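Start-of-run checks for two-arm tasks in simulation

The checks on this page apply to any run on the Pandwood simulator that will be kept, scored or passed to another team. They don't apply to scratch runs. If you are moving over from the old Zisville setup, most of it will look familiar, but the order is different and step 4 is new.

Plan on 5 minutes for the whole list the first time. After that it goes quickly.

Before you start

Have the task sheet open, along with the run log for the scene you are using. You need write access to the log. If you don't have it, ask Fadwa Badawi before you load anything. Runs logged afterward from memory are not accepted.

Step 1. Load the scene and leave it alone

Load the scene from the shared list and let it settle for 600 simulation steps before you send any command. Objects are placed slightly above their surfaces at load and need time to drop. A command sent during the drop can leave an object in a spot the task sheet doesn't allow, and you may not notice until the scoring fails.

Step 2. Confirm the grippers are open and empty

Send the open command to both grippers, then look at each wrist view. Don't rely on the joint value alone. The value tells you where the fingers are. It doesn't tell you whether an object is sitting between them.

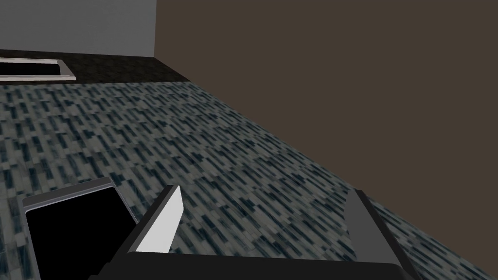
Wrist view with the fingers wide apart and nothing in the gripper.

Check one side at a time and log each side on its own line. The two fingers may not look alike in the view. Shading can leave one pad bright white and the other plain gray, so don't log a fault on color alone. Compare the finger positions with the task sheet first.

If there is an object between the fingers, reload the scene. Do not open the gripper further and let it fall.

Step 3. Set the speed limit

For the first pass, hold both arms to 70 percent of the task speed. Once you have a clean pass you can raise the limit to full. Write the limit in the log even if you never change it. Marwa Soliman reviews the logs in batches and sends back any entry with that field blank.

Step 4. Check clearance from the head view 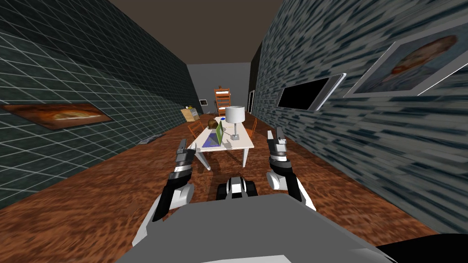 Clearance is measured at the rest pose, before either arm enters the space above the work surface. Switch to the head view and look for three things: both grippers visible, neither one over the surface, and no task object hidden behind an arm. A good rest pose has one gripper on each side of the table with the fingers pointing up, and the laptop and lamp in plain view between them. Tall objects need a second look. With a lamp on the tabletop, plan the approach so the forearm stays clear of the shade as well as the stem -- a path that clears one can still hit the other.

Furniture counts too. Chairs are solid objects in the simulator and an elbow that swings wide will stop against one. Include them in the clearance check even when the task sheet doesn't mention them.

Step 5. Test the stop

Start a slow move on one arm and press stop. Both arms must hold, including the one that wasn't moving. Then do the same from the other arm. If either arm drifts after the stop, close the session and report it under Amrani in the tracker. Don't try to fix it by lowering the speed limit.

The stop test is required in simulation for the same reason as on hardware: the same people run both, and the habit carries over.

Step 6. Log and run

Enter the scene name, the settle count, the gripper check for each side, the speed limit and the stop result. Then start the run.

When to repeat the list

Repeat all of it after a reload, a change of scene, or a change of operator. After a pause with no changes, repeat steps 2 and 5 only.

Runs for the Ikcombe set have one more rule -- 2 people must sign the log, and the second signer can't be the operator.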